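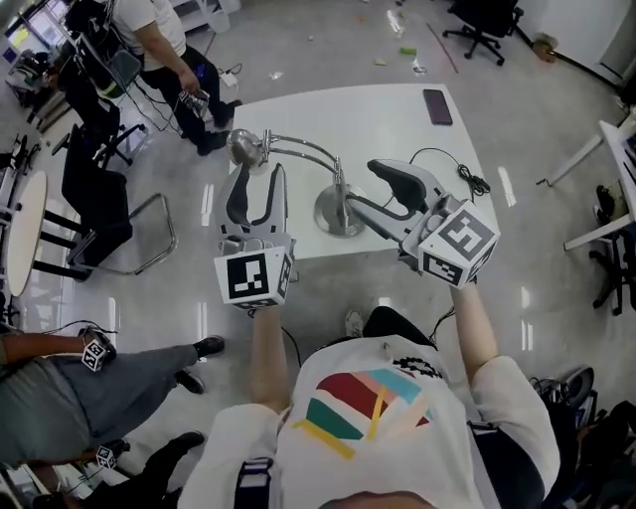

A chrome desk lamp with a dome-shaped head, on a white table.

Adeel Bugti has been asked to look at a lot of ceilings. He plans lighting for small offices and workshops from a rented room in Jidholm, and most of his calls start with somebody saying the place is too dark.

"Usually it has plenty of light," he says. "It's coming from the wrong direction. They're sitting with their back to the window and their own shadow is on the page."

Bugti trained as an electrician and worked 16 years for Gatti, a contractor that wires schools and clinics. He left in September to work for himself. His first job alone was the upstairs floor at Grullomero, a bookbinding firm where the staff had been complaining of headaches by mid-afternoon.

The firm wanted new overhead fixtures and had a quote for them. The total was $2,354. Bugti spent a day there before he gave an answer, and he told them to wait.

"I sat at each bench from when they opened," he says. "In the morning it was fine. At two o'clock the sun came in low and hit the varnished bench tops. People were squinting at the glare and then looking down into a dark corner of the book they were sewing. Your eyes don't like doing that all day."

He had them turn 6 of the benches sideways to the windows and put a lamp at each one. The overhead fixtures stayed as they were. He says the headaches didn't stop for everyone. One binder needed new glasses and had been putting it off. 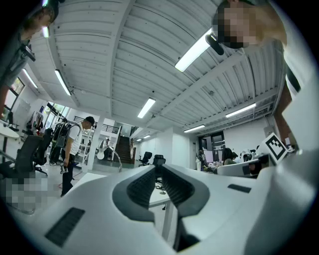

The most common mistake, according to Bugti, is buying a brighter bulb for a lamp that is in a bad spot. A right-handed person who writes or sews should have the lamp on the left, so the hand doesn't throw a shadow over the work. For screens he puts it off to one side and aims it at the desk. He likes the head of the lamp low enough that the bulb is hidden when you are sitting down.

"Sit down before you decide," he says. "Everybody adjusts a lamp standing up. Then they sit and it's in their eyes, and they leave it that way for a year."

He is less fussy about color. Warm bulbs are easier on people in the evening, he thinks, and cooler ones help when someone has to match thread or paint. At Grullomero the binders wanted cool light for matching cloth and hated it for everything else, so the cool lamp went on the cutting table and the rest got warm ones.

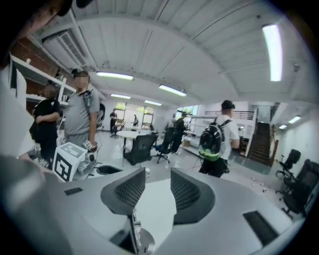

Two people stand on the left side of a busy indoor workspace.

Shared rooms are harder. Bugti is now working on Gurnum, an old feed store being divided into rented studios, where a jeweler, a sign painter and a tutor will be under the same ceiling. The jeweler wants as much light as she can get. The tutor has asked for less.

His plan is to keep the general lighting modest and give each tenant a separate switch and more outlets than the owner had in mind. The owner thought the outlets were a waste of money. They argued over it for two weeks and settled on a number Bugti still considers low.

"You can always add a lamp if there's somewhere to plug it in," he says. "Otherwise you get extension cords across the floor, and then I'm back there for a different reason."

At home he reads by a floor lamp he bought used. The shade is cracked on one side, and he keeps that side turned to the wall. Work on the studios resumes once the plaster is dry, and the jeweler's bench goes in first.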